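Session 4: Greys, and why yours keep going muddy

Right, greys. I know some of you groaned when you saw the title on the Jollham noticeboard, but I'd happily teach a whole term of this and I'm only allowed a morning. Please bring your palette out of the bag before you sit down, and have two jars of water, one for warm colours and one for cool.

Last time we mixed our neutrals from black and white. Fine for a first go, but I want you to put the black away now. Mix a blue with a brown. Ultramarine and burnt umber will do nicely, and if you've only got burnt sienna you'll get something a bit livelier, which I rather like. Start with the brown and creep the blue in. When the mix stops looking like either of them, add white and see which way it leans. It always leans somewhere!

Warm and cool are the words you'll hear me say until you're sick of them. A grey is warm or cool compared with its neighbour and that's all there is to it. Paint a patch you'd swear was neutral, put a strip of orange beside it, and it'll go bluish in front of you. Swap the orange for a strong blue and the same patch looks almost tan. We did this at the Nodwood weekend and one table spent the whole coffee break arguing over whether I'd switched the cards (I hadn't).

Lavender greys are the ones people struggle with most. They reach for a tube of violet and the whole thing turns into sweets. Take your blue and brown mix, add plenty of white, then the smallest touch of crimson — I mean the corner of the brush. If it goes too pink, a speck of green will pull it back. Leave a little of that green showing here and there if you like, because a big plain area needs some variety in it.

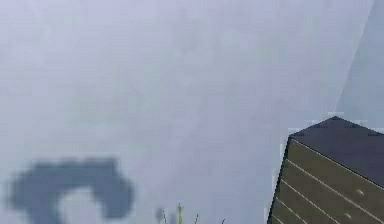
Edges next. Where two greys of nearly the same lightness meet, you can let them run together or keep a crisp line, and you should decide before the paint goes on. I tend to keep one crisp and lose the rest. Squint at it. If the join vanishes when you squint, the two are the same value and only the colour is doing the work.

For Thursday: a sheet of 12 squares, all grey, no black, with the recipe pencilled under each one. The Proltislow pad is fine, or anything over 500 gsm if you paint thickly. Handouts for the Laryea still life are in the tray by the sink, so take one on your way out, and please rinse the jars.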